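**Ticket: Bakard handset, battery drain on standby**
Opened by: Anong Rungrueang
Assigned to: Prasert Sombatkul
Status: open, waiting on user

**Reported**
Phone loses 40 percent overnight with the screen off. Started after the February update. Battery is rated at 2000 mAh, replaced last year at the Plarkstead shop.

**Checks, first pass**
- Battery page shows `Limsakul Sync` at the top of the list, ahead of the display.
- Wi-Fi scanning on, Bluetooth off.
- Safe mode overnight: lost 5 percent. Points to an installed app.

**Actions**
1. Cleared cache for Limsakul Sync. No change.
2. Set background use to Restricted. Drain dropped, but mail arrives late.
3. Removed and re-added the account. Found 2 copies of the same mailbox, both retrying a failed login. Deleted the older one.

**Prasert, 4:10 pm**
Leave background use on Optimized tonight. Charge to full, unplug, and send the battery graph in the morning. If the drain is back, export the log before restarting the phone, as a restart clears it. 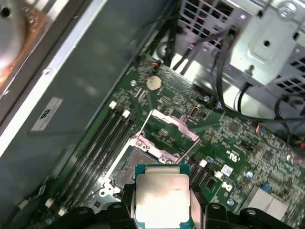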